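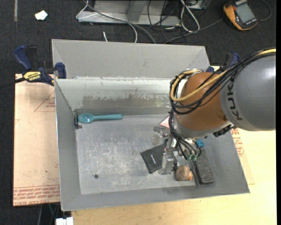 Figure 3. Sheet-metal bin with residue on the inner rear wall and scratching across the floor.

4.2 Surface condition and residue retention

Surface condition was graded for all 194 bins in service at the Fluvel and Tosel sites. Each bin was emptied, rinsed with cold water and left to drain before grading. Wall and floor were scored separately, as the two age in different ways: floors are worn by contact with the load, whereas walls tend to collect deposits at the height to which the bins are usually filled. Marks of both types are present in Figure 3, where the patch on the rear wall has a ragged upper edge and the floor scratches are densest towards the left and centre.

The grading sheets gave 1,189 usable entries over the study period. Entries without a bin number were dropped. Floor scores rose steadily with months in service at both sites. Wall scores did not – they depended far more on the washing routine, and bins washed at the end of each shift scored lower than those left until Sunday.

Residue was lifted with a damp swab from a square of side 50 mm, placed by template at the centre of the rear wall. Swabs from Tosel were heavier on average, although the spread within each site was wide. The Manurung scale, which combines wall and floor into a single grade, hid most of this difference. We therefore report the two scores separately in the remainder of the paper and use the combined grade only for comparison with the earlier Prirkedine survey.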